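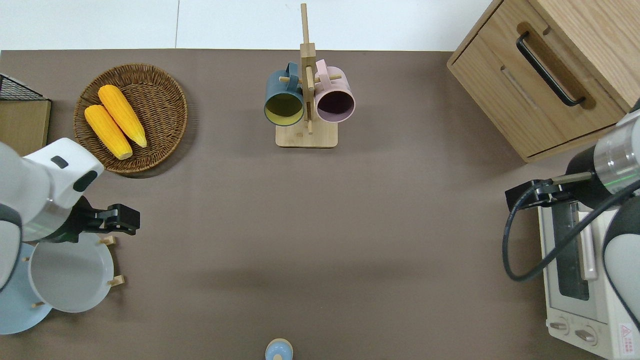
1/ Na segunda-feira comecei a usar uma scooter elétrica para ir ao trabalho. É uma Gurnley, modelo de entrada, comprada em segunda mão. Vou escrever aqui as minhas notas, porque quando eu procurava informação em português encontrei quase só publicidade. Peço desculpa pelos erros, o português é a minha terceira língua.

2/ Primeiro o contexto. Moro numa zona com muitas subidas e o meu trajeto é de 10 km para cada lado. Antes eu tinha uma scooter a gasolina de 125 cc, com a qual estive muito contente durante seis anos. Não a vendi por ideologia. Vendi porque a embraiagem estava no fim e o orçamento da reparação não me agradou.

3/ Preço: paguei 1.347 euros, com o carregador, as duas chaves e o manual (em francês, o que para mim foi uma sorte). O vendedor chama-se Didier Langlois e respondeu a todas as perguntas por escrito. Recomendo muito pedir as respostas por escrito.

4/ A pergunta mais importante numa elétrica usada é o estado da bateria. Na Gurnley pode-se ver no painel o número de ciclos: com a scooter parada, carrega-se no botão da esquerda até aparecer o segundo menu. A minha tinha 37 ciclos. É pouco para a idade dela, mas também ficou muito tempo numa garagem, e isso não é necessariamente bom.

5/ Por isso levei-a à oficina do Vasco Nogueira antes de pagar. Ele mediu a tensão com a bateria cheia e depois de uma volta de meia hora. Disse-me que as células estavam equilibradas e que o único problema eram os pneus, que tinham o piso bom mas a borracha já dura. Troquei os dois.

6/ Autonomia. A ficha do fabricante promete um valor que eu nunca vou ver, com o meu peso e as minhas subidas. Na prática faço ida e volta dois dias seguidos e carrego na segunda noite. Poderia talvez fazer um terceiro dia, mas não quero experimentar isso de manhã, com uma reunião às nove.

7/ A bateria sai por baixo do banco e levo-a para casa, quarto andar, com elevador. Quando o elevador está avariado, é outra conversa. A pega é estreita e corta um pouco a mão. O Jae-hoon Yoon, que tem o mesmo modelo, enrolou na pega uma fita de guiador de bicicleta. Copiei a ideia no mesmo dia. 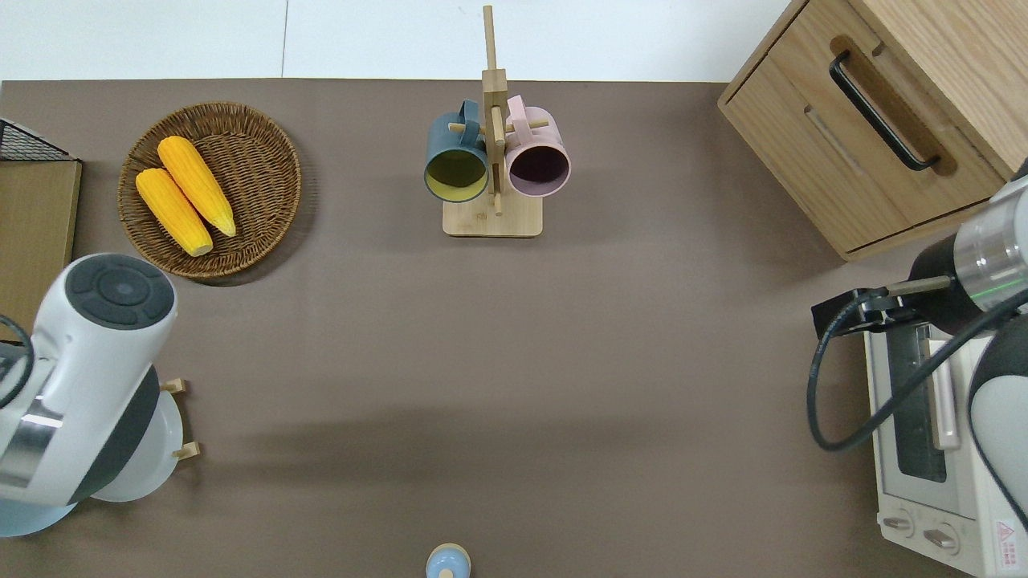
8/ Carregamento em casa. Uso sempre a mesma tomada, na parede, sem extensão. O carregador aquece e faz o barulho de um ventilador pequeno, portanto não o ponho no quarto. Não o cubro com nada e não deixo a bateria a carregar quando saio de casa. Depois de andar, espero uma hora antes de ligar.

9/ Condução. Estava habituado ao acelerador de uma scooter a gasolina, onde há sempre uma pequena espera. Nesta a força vem logo. No modo normal é fácil, no modo desportivo, com chão molhado, aconselho muita calma com o punho. Nos primeiros dias andei só no modo económico e não me arrependo.

10/ O silêncio é agradável, mas os peões não nos ouvem. Já tive duas situações na passadeira com pessoas a olhar para o telefone. Agora aproximo-me mais devagar do que antes e tenho o polegar perto da buzina.

11/ Travões: disco à frente, tambor atrás. A travagem regenerativa existe, mas é fraca – sente-se quando largamos o punho, não mais do que isso. Numa descida longa é preciso travar mesmo. Quem vem de um carro elétrico pode ficar surpreendido.

12/ Comparei também com a Manlow, que a Léonie Chauvin me emprestou uma tarde. É melhor na suspensão e tem mais espaço para os pés. Mas a bateria é fixa, e sem garagem com tomada isso para mim não funciona. Se eu tivesse garagem, provavelmente estaria a escrever sobre a Manlow.

13/ Seguro: fiquei surpreendido com as diferenças entre propostas para a mesma cobertura. Perguntem se a bateria está incluída em caso de roubo, também quando ela está fora da scooter. Em duas propostas não estava, e só descobri na página das exclusões.

14/ O que me falta: um gancho para o saco das compras e uma luz debaixo do banco. O gancho já encomendei. Para a luz aceito sugestões, desde que não seja preciso furar o plástico.

15/ Volto a escrever depois do inverno. Em janeiro quero medir quanto se perde de autonomia com o frio, com o mesmo trajeto e a mesma pressão nos pneus. Se alguém já fez essa medição com uma Gurnley, agradeço que responda aqui com os números.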